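Killum lounge seating refit enters final stage

7 February 2018

Lumbridge has started placing loose cushions in the visitor lounge at Killum, the last part of a seating refit that began with the removal of the old fixed benches. The benches were replaced with separate metal-framed chairs, grouped at tables of more than one shape.

The chairs were supplied by Merkano. They have a thin black metal frame and an upholstered seat, and they can be lifted by one person. The cushions came in a separate delivery from Yau and are being put out by hand, one to a chair. They are rectangular, in tan and orange-brown shades, with a seam along the edge.
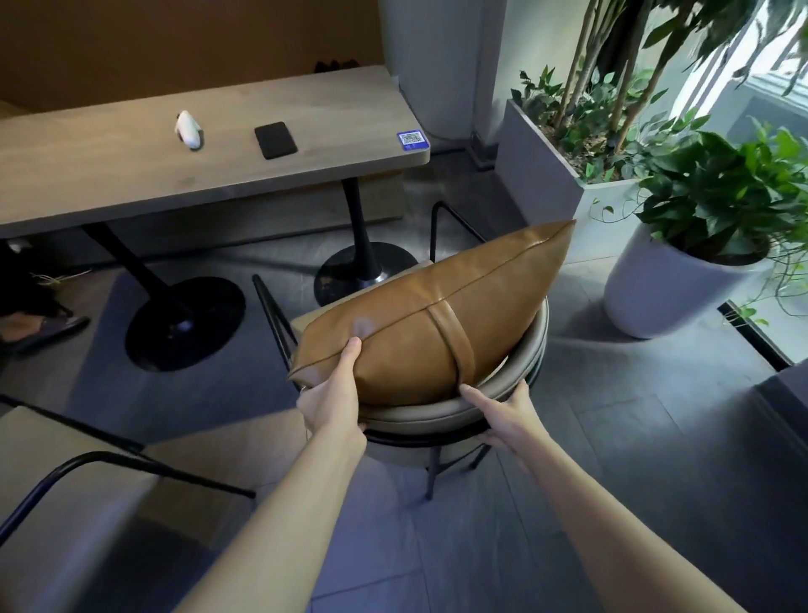
A tan cushion is held against a chair seat in the lounge at Killum.

The cushions are not fixed to the frames. Lumbridge considered a tied version and rejected it, as the ties on a trial set worked loose and had to be redone after each clean. The loose type stands upright against the backrest, with its lower edge on the seat pad. It can be taken off for wiping and put back without tools.

Position was settled during a trial at 10 chairs. A cushion laid flat raised the sitting height too far for the lower tables. Stood upright, it took up some depth of seat but left the height unchanged. Staff have been asked to set each cushion centrally and to press it back until it stays up unaided.
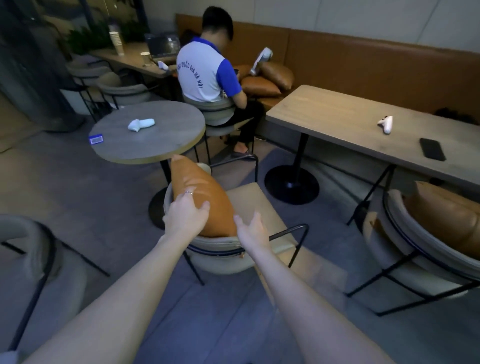
The lounge has remained open during the work, and chairs in use are left until they are free. The order covers 35 cushions, with a further eight held in the store as spares. Any cushion with a split seam is to be swapped from the store and returned to Yau for repair under a term of two years.

Cleaning is by damp cloth and mild soap. Solvent sprays are not to be used on the cushions or on the upholstered seats, and wet cushions should be dried before they are put back against the fabric.

Table positions will be reviewed later in February, once the last chairs have been fitted out. No change to the floor or the lighting is included in the present work. The old benches have been moved to the Lumbridge depot for reuse.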